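March 28, 2022

Well, I survived my first live TV hit, sort of, and I'm writing it all down before I forget the bad bits and start telling people it went great.

The call came just after lunch. The morning show crew at Skulora wanted someone from the paper to talk about the ferry story, the one I've been chipping away at since February, and my editor said I was the obvious pick. I've been on local radio maybe twice in my life! Both times I read off a page and you could hear me turning it over. But I said yes before my brain had caught up, and then spent the afternoon walking around the kitchen talking to the fridge.

They wanted me down at the Kallby dock by 5:30 this morning for a slot at ten past six. It was dark and blowing hard and I'd dressed for how I wanted to look (the good gray coat) and forgotten all about what the wind does down there. The camera operator had on ski pants. She looked at my shoes and very kindly said nothing.

So the way it works is you get a little plug in one ear and through it you hear the studio, and also the producer, and also, in my case, about half of a weather report on top of both of them. You look straight into the lens and wait. Nothing to look at, no face, only a black circle. I kept wanting to nod at it. Three minutes, they'd told me, and three minutes is nothing when you're writing (I can spend that on a comma) but standing there it felt like a school play.

The first question was fine. The old boat is out of service, Peltonen has the contract for the new one, the new one is late, the islanders are fed up. I had all that cold. I even got in the line about 108 people living out there through the winter, which I'd practiced. Then the anchor asked me something and the wind took the whole thing. All I heard was "and the cost?" or maybe "and the coast?" 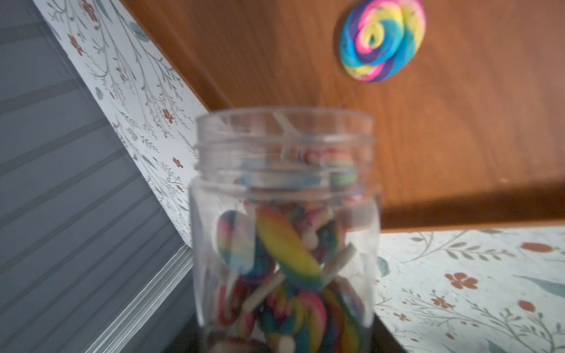 What do you do when you can't hear the question on live TV? You say so, quickly and with a pleasant face, and ask for it again, or you go ahead and answer the question you think they most likely asked.

The camera operator told me that after we were done. A big help by then. What I did was put a finger to my ear the way they do in movies, push the plug straight out, and watch it swing around on its wire while I talked about the cost. And then, to be safe, the coast. I said the coast was "very long." I did say that, on the air, in my good coat.

It was the cost he'd asked about, thank goodness. I watched it back at home with a cushion partly over my face and it isn't as bad as I thought. You can see the plug drop. You can see me decide to ignore it. My hair is doing something I'd call adventurous. But the sentences mostly finish, and I got the refund part right, which was the bit I really cared about: the islanders who bought the season pass paid 200 each and still haven't seen a cent back. If one person at the company squirmed over breakfast then I'm happy.

Mom called before I'd even made it back to the car. She loved it. She thought the thing falling out of my ear was an earring and wanted to know if I'd found it.

The clip's been up on Wileo since this morning and when I last looked it had around 1,000 views, a decent number of which are my aunt. One comment says I seem "windy but sincere," and I'd take that on a business card. Another says the coast is not that long. I typed out a reply with the mileage and then deleted it, because I have a rule about comments and I've only broken it a few times this year.

Ate toast for dinner. My ears are still cold, the left one especially. The producer sent a message asking if I'd do it again when the boat finally turns up, and I said yes so fast I didn't even ask what time. I need a hat, a real one that covers the ears, and I need to find out if you're allowed to tape the plug in. Also have to ring the harbor office first thing about the inspection dates, they promised me those last week and I've got nothing so far.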